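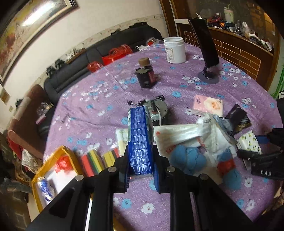
Mernetti Hallmark Records

A table of maker's marks and assay marks found on silver and gold jewelry, mostly rings, brooches and watch chains. It was put together from the repair books of the Mernetti workshop and from pieces that later came through the Kelmendi salerooms.

What is in it

The main file, marks.csv, has 2379 rows. Each row is one mark on one piece, so a ring with a maker's mark, a fineness mark and a date letter takes up three rows. The second file, pieces.csv, has 729 rows, one per piece. The two are joined on piece_id.

Columns in marks.csv

mark_id: unique, never reused
piece_id: links to pieces.csv
mark_type: maker, fineness, assay, date, import, unknown
reading: the letters or numbers as struck, with a question mark for each character that could not be read
outline: shape of the punch border (oval, shield, lozenge, cut corner, none)
location: where the mark sits, for example inside shank, pin stem, bolt ring
wear: 0 to 3, where 0 is crisp and 3 is nearly gone
reader: initials of the person who read it

Columns in pieces.csv

piece_id, piece_type, metal, weight_g, stones, repairs, source

The stones column is free text copied from the repair books and is not consistent. "Paste" and "glass" both appear and we have not merged them. Treat "ruby" in the older entries with care — the workshop used the word for most red stones until someone asked for a test.

How the marks were read

Kekeli Antwi and Viorica Milošević read the marks under a 10x loupe. Where they disagreed, Ilham Radwan made the final call and her initials are in the reader column. We re-read 100 marks blind as a check. Most of the differences were in the wear score, and a few were date letters where a worn C had been read as a G.

Weights are in grams and include stones and any later solder. Chains were weighed with their clasps on.

Known problems

Rings that were sized up often lost part of a mark at the cut. These are entered as read, with "sized" in the repairs column.

Some brooches have replacement pins. A mark on the pin stem may belong to the pin and say nothing about the brooch. Check the repairs column before using it.

Gold-plated pieces from the Widarholm lot were first entered as 9 ct gold. They were fixed in the June update. If your copy still has W-prefix pieces with metal set to gold, download it again.

There are very few platinum pieces, too few to be useful by themselves.

What it should not be used for

Do not use it to price anything. There are no sale prices in either file and we will not be adding them. A matching mark is also not proof that a piece is right, as struck marks were sometimes cut out and let into other work.

File format

UTF-8, comma separated, with a header row. Empty cells mean not recorded. Zero means zero.

Corrections

Send them to Rok Dimitriou with the mark_id and a sharp close-up of the mark, lit from one side. Timo Hollmann keeps the change log, changes.txt, newest entry first.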